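Budgeting for a two-arm mobile robot: FAQ

Put together by Tineke Prins, purchasing. Updated February 14, 2019. Send corrections to Octavio Paucar, he keeps the spreadsheet.

Who is this for?

Site managers who want a robot on next year's request. Read before you call a vendor. Most of the questions we get are about money, a few about doors.

Why do we ask for a simulation run first?

Cheaper than finding out on delivery day. Mertens builds a model of your hallway from the floor plan, puts the robot in it, sends back stills. Doorways are what we look at hardest. Double doors with lever handles especialy, both arms out front.

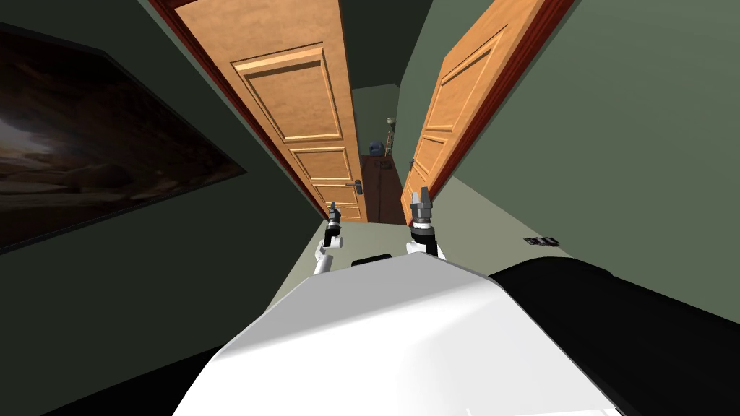

What should go in the first-year budget?

Robot, spare gripper fingers, charger, training, freight. Then put 20 percent on top for building work. People forget the freight every time, and it isn't small.

Lease or buy?

Lease if it's your first. Tradell will do a lease with a buyout at the end, Doston only sells outright. If you already have one running and the staff use it, buying works out better over the long haul.

How long does delivery take?

Doston told us 8 weeks from signed order. Add time for your own paperwork. Orders in after April probably won't land before the fall.

Do we need to change our doors?

Maybe. Measure the clear opening with both doors swung back, not the frame. Write down the handle type and which way they swing. Send that with the floor plan, Mertens can't guess it. 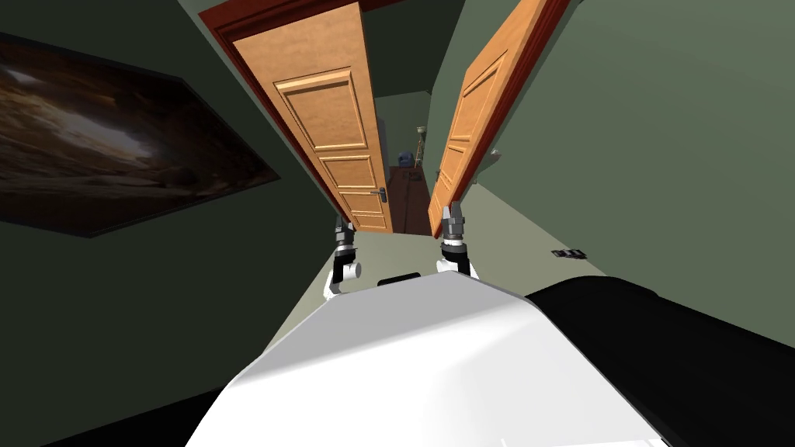 Simulated approach to the double doors, both grippers forward.

What does the simulation cost?

Flat fee per hallway, on the Mindow framework contract. Use form 407. Extra rooms are billed separate so only ask for the ones the robot will really go in.

Can we share one robot between two buildings?

You can, but budget for a van with a lift and someone to go with it. Sites that tried to skip this ended up renting by the day. Costs more.

What about service?

Get the service plan in the same quote as the robot. Asking later means a new quote, new approval, the whole round again. Check if travel is included. Tradell includes it within 50 miles, past that you pay.

Who signs off?

Your site manager, then Octavio, then me. Incomplete requests go back. Usual reason is no door measurments.

Can I get a demo on site?

Ask Doston, they bring one if there's a ground floor entrance and somewhere to park. Put it in the calendar early, they fill up.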